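**Peltgate Opens Its Small Parts Room to the Neighborhood**

*Free sorting benches, drawer units and a borrowing shelf now available every afternoon*

PELTGATE, February — Anyone who has ever dug through a coffee can for one matching screw has a new place to go. The Clakari repair workshop has opened its Small Parts Room, a bright corner room on Portela Street where people can bring their mixed jars, tins and bags of hardware, spread everything out on a clean table, and take it home in order.

The room grew out of the workshop's repair evenings, where visitors kept turning up with a broken lamp in one hand and a shoebox of mystery washers in the other. Over 400 people came to those evenings last year, and the shoeboxes became a subject of their own!

"People would fix the lamp in ten minutes and then stay an hour to sort the box," said Elaine Batista, who runs the workshop. "They loved it. I loved it too, and I have been sorting screws since I was a kid. We wanted to give that part of the evening its own room and its own furniture."

The room has two long benches, good overhead light, and a wall of labels, trays and magnets that visitors are welcome to use. Drawer organizers come in several sizes, from little desktop units to bigger ones for a garage shelf. They can be used at the bench or borrowed for up to a month, long enough to find out whether small drawers suit the way you work.

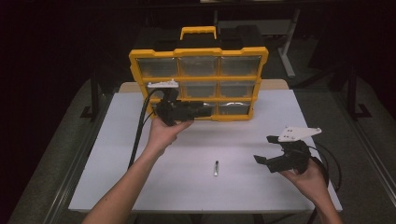
*A nine-drawer parts organizer with a carrying handle, on a white tabletop.*

The smaller organizers with a handle on top are the staff favorite for beginners. Clear fronts mean the contents stay in view, and a unit that can be picked up will travel happily from the kitchen to the shed and back. The workshop suggests starting with the things you reach for most — picture hooks, wall plugs, spare fuses — and leaving a drawer free for whatever turns up next.

Nayara Tavares, who set up the benches and wrote the label sets, spent the winter working through donated hardware to see which categories held up. Her first list had 141 labels. The set on the wall now is a good deal shorter.

"I had a label for brass screws, a label for short brass screws, and a label for short brass screws with a round head," Tavares said. "Then I tried to put things away in a hurry and gave up. Now we tell people to start broad and split a drawer only when it gets too full. Buttons and beads work the same way, by the way, so please bring your sewing box."

Sewing boxes already have a following. Flillora, the fabric shop next door, has given the room a supply of bobbins and snap fasteners for visitors to take, and will host a button-sorting afternoon there later in the season. Fishing tackle, model parts, jewelry findings and seeds are all welcome as well.

The Small Parts Room is open from 2 p.m. until the workshop closes. Entry is free and there is no need to book. Children are welcome with an adult. Leftover hardware in usable condition can be dropped in the bin by the front door, and organizers for borrowing can be signed out at the desk.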